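Zotetti Surface Care: Frequently Asked Questions
Braided, woven and ribbed finishes
Last updated 7/1/11

Which finishes does this page cover?
Braided cable sheaths, carbon-fiber weave surfaces and ribbed black housings. Painted metal, leather and bare wood are covered on the general care page.

How do I clean a braided cable?
Unplug it at both ends. Wipe along its length with a dry Urbańczyk cloth, one direction only. If dirt stays in the braid, use the Clirnell soft brush at a low angle and follow the strands. Do not soak the cable and do not pull it through a clenched wet cloth, which drags moisture toward the connectors.

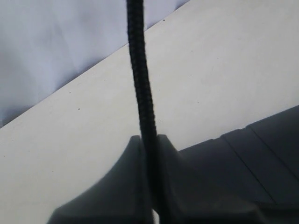 Black braided sheath. The weave forms small repeating bumps, and the outline is slightly serrated.

The braid on my cable has gray flecks. Is it worn?
Check under a second light source before deciding. Flecks that shift when the cable is turned are reflections from the weave. Flecks that stay in place are dust or broken filaments. Dust brushes out. Broken filaments feel rough under a fingertip and cannot be repaired with a cleaning product.

Can I trim a frayed braid?
Trim loose filaments flush with small scissors. Do not apply heat. If the inner jacket is visible, replace the cable.

What should I use on a carbon-fiber weave?
Zotetti 1620, sprayed on the cloth and never directly on the part. One 100 ml bottle is sufficient for a season of normal use. Wipe, turn the cloth, wipe again. The same procedure applies to printed or film-applied weave patterns, but test a hidden spot first and wait two hours.

The pattern looks uneven. Silver in one area, nearly black in another.
A twill pattern changes tone with the angle of the light, and a curved part shows several tones at once. Rotate the part or move the lamp. A defect keeps its position on the part. A highlight moves.
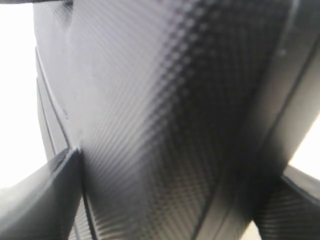 Carbon-fiber weave in black and gray, from a pale highlight to near-black. The checkered twill is most distinct across the middle.

Can I polish scratches out of a weave finish?
Only if there is a clear coat over it. Use 3000 grit wet, light pressure, then polish. Without a clear coat, sanding cuts into the pattern and the damage is permanent. Small specks should be lifted with tape before any wiping, as grit under a cloth is the usual cause of fine scratches.

How do I clean ribbed housings?

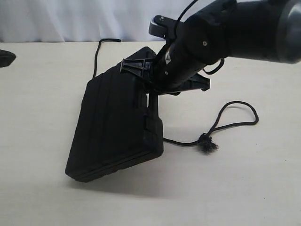
Ribbed surfaces are brushed before they are wiped. A cloth used first pushes dust down between the ribs and packs it there. Work parallel to the ribs; on a block like the black one shown, where they run diagonally across the face, the brush strokes go diagonally too. Clean the channel down the face separately with the corner of the brush, then the seam line along the bottom edge. Keep liquid away from any seam. Finish with a barely damp cloth and let the part stand on edge until dry.

Why is there a white residue between the ribs?
Too much product, or product left to dry. Brush dry, then repeat with a cloth dampened in plain water.

Does the product leave a mark on a pale tabletop?
It can on unsealed surfaces. Put a towel down first.

Where can I get brushes and refills?
From the Tultamport counter or by mail. Refills ordered before the end of March ship at the old rate. The Clirnell brush is sold singly. Urbańczyk cloths are sold in packs only.

Can I return an opened bottle?
No. Unopened bottles can be returned with the packing slip.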